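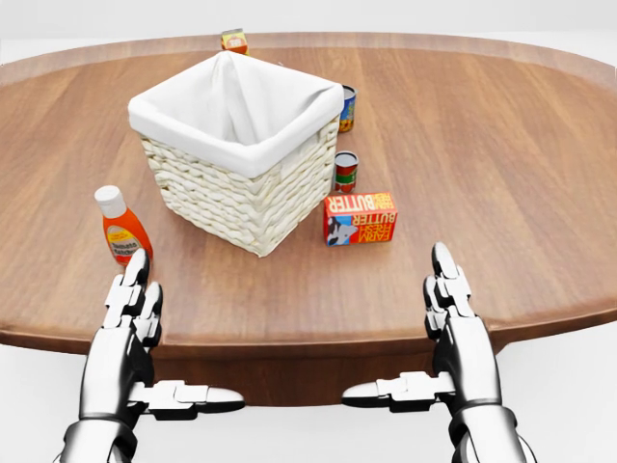 Unit 4: Gathering demonstrations in simulation

Reading before class: the Gravevent setup guide, sections on hand tracking and resets.

The task for this unit is packing groceries into a lined basket with two hands. An operator wears tracked gloves and drives both simulated hands. The learner later sees only what was logged: camera views, joint positions and the commands sent at each step.

An episode starts with both hands open near the front edge of the table and nothing in the basket. It ends when the operator presses the pedal. Do not trim the start by hand. The Majumder script does that, and it expects the still period to be there.

What to vary between episodes
Basket angle, item positions, and which item goes first. Keep the set of items fixed until the April check. Groups that changed the items early last year ended up with 136 episodes that could not be compared with each other.

What to keep the same
Table height, lighting, camera positions. If you move a camera, start a new folder.

Choosing a grasp
Flat boxes are harder than cans or bottles. A butter box lying on the table gives the fingers little to get under, so approach from a long side and close slowly. Lift clear of the rim before moving across -- the liner is soft cloth and will catch a low corner. Carry the box over the rim with one hand and keep the other hand out of the path.
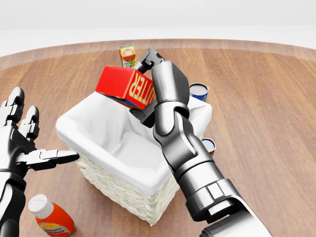 Flesusby wrote in the margin of an earlier version that failed grasps should be kept, as long as the operator recovers within the same episode. We follow that now. A drop inside the work area followed by a second try is a usable example. A drop to the floor is not, and gets the tag "discard".

Logging
Each group records 13 episodes per session, with a short break after every 3. Write down the operator, the item order and any tracking loss. Upload to the Flesholm folder before you leave the lab -- local copies are wiped overnight.

For next time: replay two of your own episodes at half speed and mark the step where the fingers first make contact.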